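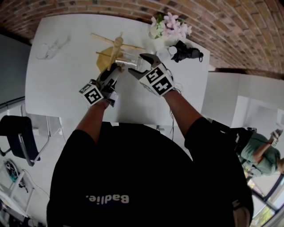 Kila Online Games Club, Dungeon Team

January 10, 2021

Dear members,

Our group finally finished the Bomitz mines in Stukenex. We needed 6 evenings for it, and most of this time we spent at the second bridge, where the archers come from both sides. Many thanks to Naa Gbeho, who healed for us every evening and stayed patient also when I pulled the wrong group of guards.

Some of you asked how we passed the bridge. We sent 2 players ahead to the left tower and the rest waited behind the cart until the archers turned around. With a level under 99 I would not try it, the damage is too high. The last chest gave us 2576 gold, which we divided equally, and one ring that no class in our group can wear.

The next dungeon will be the old Rajput fortress. I have played it only one time, in May, and I remember mainly the long stairs and the very beautiful music. We still miss a tank player. If you would like to join, please write in the club channel and tell us your class and level.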